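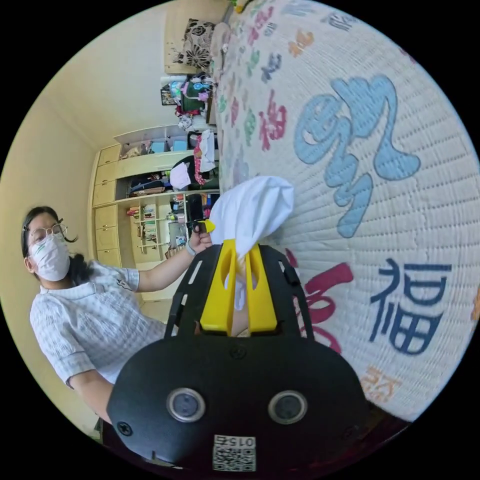
Notes from the bedroom team: cloth week at Otivow

Hello again from the laundry side of things! For anyone who joined the list after February, I'm on the home chores collection at Otivow, which means I spend my days in other people's bedrooms and living rooms with a gripper in my hand, doing chores in a way a learning system can copy. We've been on cloth for a while now and I have opinions.

Cloth is hard. A cup is the same cup every time you reach for it, but a white cloth on a bed is a new shape each time you let go, and the fingers have to pick a spot, pinch it and bring up one layer without taking the bedspread along too. Quilted bedspreads are the worst for this (those stitched channels give you little ridges that look a lot like a fold), and I love them for the same reason. The one with the big colorful Chinese characters all over it has become my favorite surface. White cloth, off-white background, then suddenly a huge blue character – if the model can find an edge on that, I'll stop worrying about plain sheets.

The numbers, for those of you who only read for the numbers. We're at 1322 cloth examples, and 836 of them have been through review. Of the reviewed ones, 469 were done on beds and the rest on tables and sofas, so yes, we're heavy on beds, and yes, Efraín Benavides has already written to me about it. More tables are coming.

Efraín also asked why we bother with two people at the bed when most of the chores in the plan are solo. Fair question! Spreading or folding something floppy is often a job for more than two fingers, and when one person has a corner and the gripper has another, you get tension in the cloth, which we had almost none of in the first batch. I'd like to keep it at two people for at least another 5 homes before we decide anything.

A few things I've changed in how I work. I slow right down just before the pinch, I let go completely between tries instead of shuffling my grip, and I leave the rooms the way people live in them. Books on the shelves, folded clothes, a busy desk, all of it stays. My early sessions were far too tidy and Ccori, our labeling tool, is now full of bare walls that I'm a bit embarrassed by.

Missed grabs stay in as well, so please don't delete them on your end. Tag them as a miss, add a word on which way the cloth slid, and move on to the next one. Towels after this, and then I'm told pillowcases.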